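About Ferercombe

Ferercombe supplies snack and drink displays to offices and small stores. The firm was set up by Patricio Garrido and keeps 70 product lines in stock. Chips go in the upper part of each display and bottled drinks on the floor of it. Wire mesh units are delivered assembled. Refill orders ship from the Pondness warehouse.

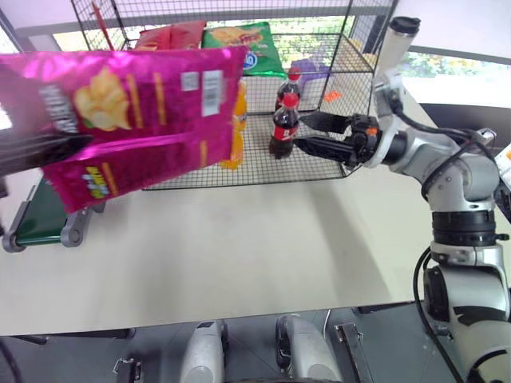 What is the minimum order?
Eight units, in any mix of chips and drinks.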